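Week 4: Teaching by hand, teaching by remote

Two ways to show an arm what you want. Hold it and drag it through the motion, or drive it from a distance and hope your wrists agree with its wrists. Start with tidying utensils, a job most of you do badly at home.

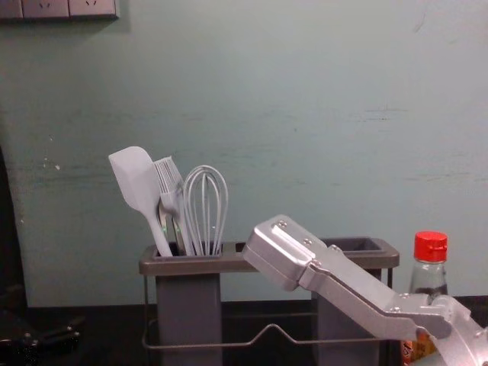

Record 16 demonstrations per pair. Hesitate over the rim and the policy will learn to hesitate, with great fidelity. Marama Pearce once had 200 runs of immaculate dithering.

Two arms double the ways to be indecisive. Decide who moves first.

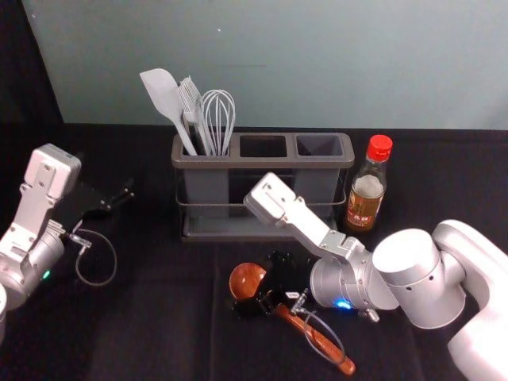
Photo: Mahsa Nikzad / Prulter

Keep your bad takes. Label them as bad.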